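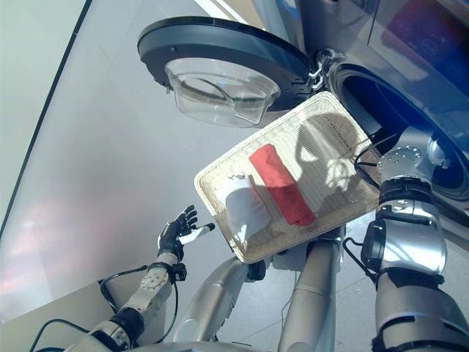

A robot does not know how to do the washing when it is first switched on. It has motors, joints and cameras, but nobody has told it what a sock is or which way a door opens. One way to teach it is for a person to steer it through the job, again and again, while a computer records every movement. The job might be a household one, such as moving clothes between a tray and a washing machine. The robot's right arm has the tray, tilted up near the machine, with a red cloth and a white cloth lying in it. Its left hand is open and close by, but is not touching the tray. Each of those positions can be saved as numbers.

Steering from a distance

When a person controls a robot without touching it, this is called remote control, or teleoperation. "Tele" comes from a Greek word meaning "far off", the same as in "telephone".

At the Prodetti workshop in Brellbridge, the person doing the steering is called the operator. The operator wears a headset and sees what the robot's cameras see. They also hold a controller in each hand. If the operator lifts their left hand, the robot lifts its left hand too. If they squeeze a trigger, the robot's fingers close.

It is harder than it sounds. The operator cannot feel the cloth, so they have to judge by looking. New operators often squeeze too hard or reach too far. Most of them practise for 5 days before any of their work is kept.

Showing by hand

The other way is to take hold of the robot's arm and move it yourself. The motors are set so that the arm is easy to push. You guide it to the right place, and it remembers the path. Grown-ups may have taught you to hold a pencil or swing a bat like this.

Showing by hand is good for simple jobs with one arm. For a job that needs both arms at once, remote control is usually easier.

What is a demonstration?

One go at a task, from start to finish, is called a demonstration. The laundry task at Brellbridge has 1,218 demonstrations so far. The longest one lasted 38 minutes, because a sleeve got caught in the door and the operator had to work it free.

Why so many? Cloth never lies the same way twice. A towel can be folded, bunched up or hanging over a rim. If the robot saw only one towel in one position, it might be stuck when the towel was somewhere else.

After that, a computer program looks through all the recordings and searches for patterns. Then the robot tries the task with no operator. If it drops something, the team records more demonstrations of that part and the program learns again.

Words to know

Operator: the person who steers the robot.
Joint: a place where a robot's arm can bend or turn.
Demonstration: one recorded go at a task.
Teleoperation: controlling a machine from a distance.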